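Boletín de cine y reparto
Por Chanida Paisan
9/5/23
27 compartidos · 4 comentarios

«Zernach»: cambios en el orden de créditos, ventana de estreno y material promocional

En el envío anterior quedó pendiente la situación contractual de Naima Ouazzani en «Zernach», el largometraje de Gizella Kozma para la productora Erkska. La cuestión se ha resuelto con una adenda al contrato original. Ouazzani conserva el segundo puesto en el orden de créditos de apertura y pasa a compartir tarjeta con Karthik Jayawardena en los títulos finales. La adenda no modifica la remuneración fija y afecta únicamente al tamaño de letra, a la duración en pantalla y a la posición relativa de los nombres en el cartel.

El desacuerdo venía de una cláusula de paridad redactada cuando el papel de Jayawardena ocupaba once páginas de guion. Tras la segunda versión, entregada por Kozma antes del rodaje, el personaje pasó a tener presencia en el tercer acto completo. Los representantes del actor pidieron que se revisara la posición en el cartel. Los de Ouazzani invocaron la paridad, que en su contrato se mide por tiempo en pantalla y en el de su compañero por número de secuencias. Son dos magnitudes que no se pueden comparar sin un montaje cerrado, de modo que la discusión quedó aplazada hasta la entrega del corte de la directora.

El corte existe desde hace unas semanas. Según la hoja de montaje que maneja Erkska, la película tiene 1190 planos, una cifra elevada para Kozma, cuyo trabajo anterior se apoyaba en tomas largas. El recuento por intérprete sitúa a Ouazzani por delante en minutos y a Jayawardena por delante en secuencias, tal como preveía cada parte. La tarjeta compartida es la fórmula habitual en estos casos: nombres a distinta altura, el de la izquierda más bajo, el de la derecha más alto, mismo cuerpo tipográfico.

Queda un punto abierto. La adenda regula el cartel principal y el tráiler, pero deja fuera los carteles de personaje. Virkov, que distribuye, quiere publicar cuatro. Chathurika Majumder, con un papel secundario y el único contrato firmado después de la segunda versión, tiene reconocido un cartel individual. Si Virkov reduce la serie a dos, tendrá que incluirla o compensarla.
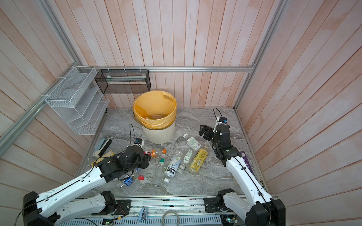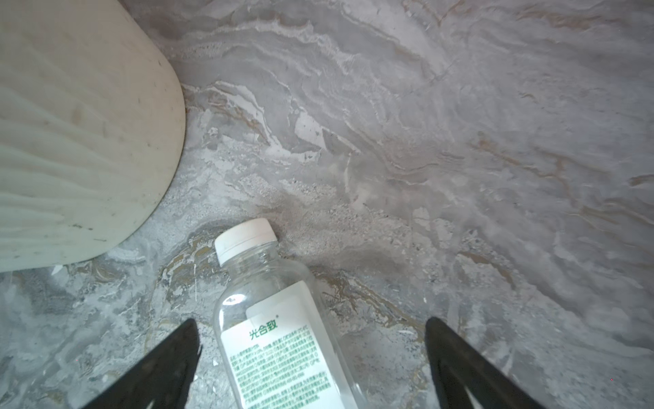
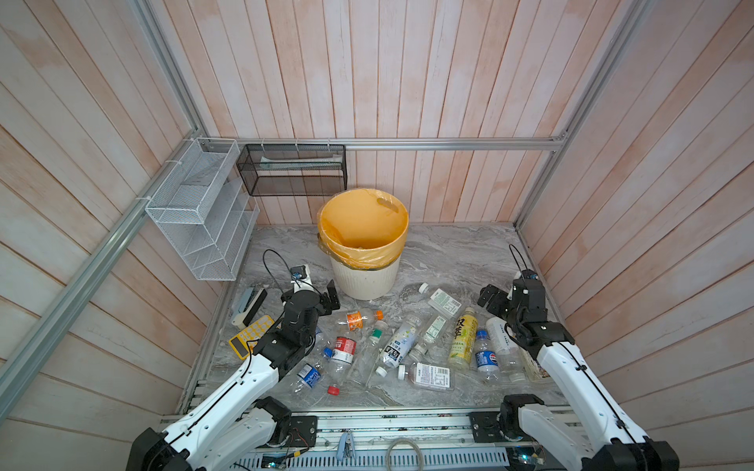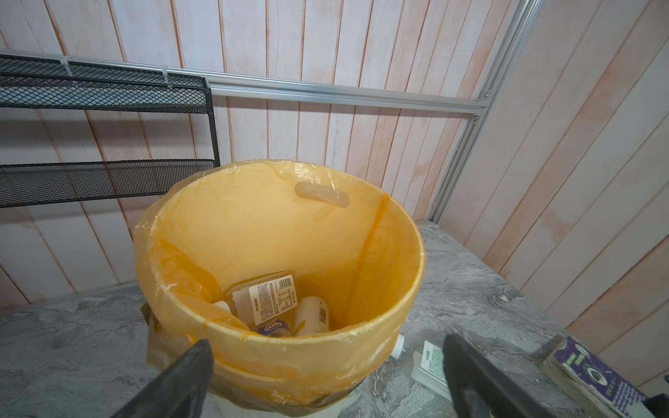
Superficie gris veteada en las cuatro. Segunda: botella de plástico transparente. Cuarta: cubo con bolsa amarilla.

Ventana de estreno

Virkov mantiene julio para el estreno en salas. La distribuidora ha fijado una salida limitada y una ampliación a la segunda semana, condicionada a la media por copia. El umbral acordado con los exhibidores es de alrededor de 2000 espectadores por sala en los primeros siete días. Por debajo de esa cifra, la película conserva las pantallas asignadas pero pierde las sesiones de noche, que son las que interesan a un título de esta duración.

La explotación posterior se rige por una ventana corta: 30 días de exclusividad en salas y, a continuación, alquiler digital. Kozma había solicitado por escrito un plazo mayor. El contrato de dirección le da derecho a ser consultada sobre el calendario, sin capacidad de veto, y la consulta se ha producido. La directora no ha hecho declaraciones y ha retirado de su cuenta las publicaciones relativas al rodaje, salvo una imagen fija del equipo de sonido.

Esa retirada ha generado más lecturas de las que admite. Las cuentas de seguidores la interpretan como una ruptura con Erkska. En el calendario de comunicación figura un periodo de silencio previo al tráiler que obliga a todo el equipo artístico y técnico, y las publicaciones de Ouazzani y de Majumder desaparecieron la misma tarde. Jayawardena mantiene las suyas. Su contrato es anterior al calendario y no incluye la cláusula.

Tráiler y formato

El primer tráiler se entrega en relación 1,66:1, igual que la película. Virkov preparará además una versión vertical para teléfono con reencuadre supervisado por la directora de fotografía. La supervisión es obligatoria plano a plano, lo que retrasará esa versión respecto de la horizontal. La mezcla de sonido del tráiler es propia y no procede de la mezcla final, que sigue sin cerrarse en las bobinas cuatro y cinco.

El doblaje al castellano está asignado. La voz de Ouazzani será la misma que en sus dos títulos anteriores. La de Jayawardena cambia: el actor interpreta parte del papel con un acento fabricado para el personaje y Erkska ha pedido que el doblaje lo neutralice. La versión subtitulada señalará los cambios de acento con cursiva. Es una convención poco usada y puede confundirse con la voz en off, que también va en cursiva y aparece en el prólogo.

Sobre la supuesta secuela

Circula una captura en la que se lee «Zernach 2» junto al logotipo de Erkska. El documento parece una hoja interna de reserva de título. Reservar títulos derivados es un trámite que muchas productoras realizan antes del estreno y no implica desarrollo ni guion. Ouazzani tiene firmada una opción para una segunda película, con plazo de ejercicio. Majumder no. En cuanto a Jayawardena, quien haya visto el montaje sabrá por qué la pregunta no procede, y el resto de lectores puede esperar a julio.

Rectificación

En el envío anterior se atribuía a Virkov la coproducción de «Zernach». Virkov adelantó una parte del presupuesto a cuenta de los derechos de distribución y no figura como coproductora. La diferencia afecta a quién recoge los premios, si los hay, y al orden de los logotipos de apertura: primero la distribuidora, después Erkska.

Las consultas sobre créditos y contratos pueden enviarse respondiendo a este correo. Las relativas a entradas para el preestreno debe atenderlas la distribuidora.

También en este boletín
Gizella Kozma: filmografía comentada por duración media de plano
Cómo se lee una tarjeta compartida en los créditos
Naima Ouazzani y las cláusulas de paridad
Reservas de título: qué son y cuánto duran
Carteles de personaje: costes y plazos de imprenta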